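Grilmont brings robot helpers into staff kitchens, and the people who clean them get a say

Press release, 26/04/2025

Hello from all of us at Grilmont! I'm Etenesh Woldegiorgis, I look after people and rotas here, and I asked if I could write this one myself because it's my colleagues it concerns (and because the last one the office put out had the word "synergy" in it twice).

So, the news. From May we're starting to use automation in our housekeeping work. We clean and tidy 154 kitchens for our customers, everything from little staff flats to the shared kitchens above shops, and until now every bin, every pan and every bit of floor has been done by hand. Our new partner Fanener is building a helper that can take on the dull end of that: picking up rubbish, changing bin liners, putting the broom back where it lives.

I want to talk about jobs first, as that's what everybody asked me about in the canteen. We are not cutting any. All 100 people on the cleaning side keep their hours and their pay, and that's written into the agreement we signed with Fanener. What changes is what the hours are spent on. A lot of our folk have sore knees and sore backs from bending down to bins all day, and I was a cleaner myself for 5 years so I know the feeling very well!

How the teaching works

The helper learns from us. A cleaner holds a gripper tool with a camera on it and does the job with that, at their own pace, and the recordings go to Fanener so their software can learn the movements. It feels a bit silly for the first half hour and then you stop noticing. Adebayo Okafor, who runs our early shift, put it better than I can:

"I thought they'd come in and tell us how to empty a bin. They asked me to show them instead, and then they asked why I did it that way. I've been doing this a long time and that was a new one for me."

Everyone who takes part in teaching is paid at the higher trainer rate for that time. It's open to anyone on the cleaning side, you don't need to be good with computers, and you can say no without it going on any record. Devendra Bhardwaj is keeping the sign-up sheet, so please go to him and leave poor reception alone.

Real kitchens, please

One thing we insisted on was working in proper kitchens. Fanener had a lovely practice room at first, all clean worktops and one bin in the middle of the floor, and our lot took one look and laughed. Kitchens have things in them! There's a pan with its handle sticking up, a cloth over the tap, bags hanging off a rack, a dustpan parked on top of the bin you're trying to get at. Someone is nearly always standing next to you as well. If a helper can't cope with a tight corner then it's no use to us, so the teaching is being done in the corners.
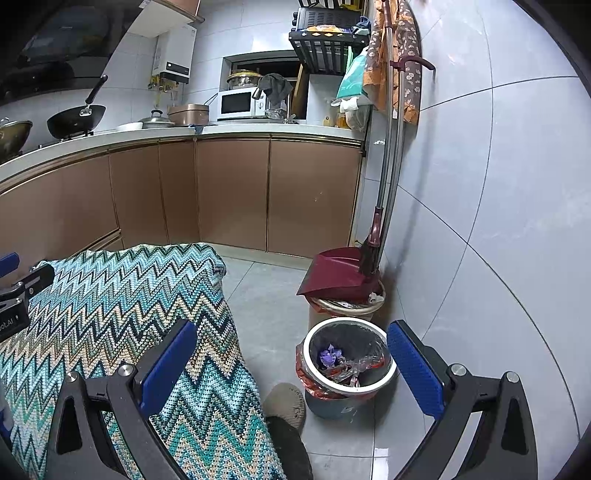

What our cleaners asked for

Before we signed anything we sat down with the early and late shifts and wrote out a list. Fanener agreed to all of it, which surprised me a little. The helper has to stop when a person steps close. It stays away from hobs and anything with a flame. No recording is made in a home or a staff flat unless the people living there have said yes beforehand, and they can change their minds afterwards and have it wiped. And a cleaner, never a manager, decides whether it's good enough to be left with a job.

Nicanor Palacios of Fanener says: "The list was the most useful thing anyone has given us. We had spent weeks on picking things up and hardly any time on liners, and the cleaners told us straight away that liners are the hard bit."

What happens next

We begin with 2 sites in May, and the crews there will meet the helper before it does any work. After that we'll go as slowly as we need to. I'll write again when I have something worth telling you, good or bad.

If you're a customer and you'd like to know what it means for your kitchen, or you're from the press and fancy a visit, ask for Etenesh at the Grilmont office. Bring flat shoes and I'll put the kettle on.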